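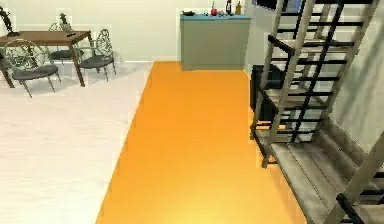 Moving the piano to the new place

December
By Hortensia Sánchez

I have owned the Henao upright since 2000, and this was its second move. The first was across one street and cost me a case of beer. The new house is 185 miles away, so I paid professionals.

The quote from Drulitz came to $1277, with two flights of stairs included. I got a lower price from another company, but they wanted to take the pedals off and I said no. The crew arrived at seven in the morning, wrapped the case in quilts, and had it on the truck before I finished my coffee.

My tuner told me to leave it alone for a few weeks after it arrived. I did, mostly. The middle octave held up better than I expected. The top end drifted, and the low B flat had a buzz that I blamed on the soundboard for days. It was a loose hinge pin on the lid — a drop of glue fixed it.

I put it on an inside wall, away from the heat vent, with a cheap humidity gauge on top. The gauge read low most of the month, so I am running a humidifier in the evenings.

The tuning is booked for after the holidays. Until then I am working through the slow pieces in my old Grakari book, which hide a lot. The fast ones can wait.

Get new posts by email. Enter your address to subscribe. You can unsubscribe at any time.

This site uses cookies. By continuing to browse, you agree to our use of cookies.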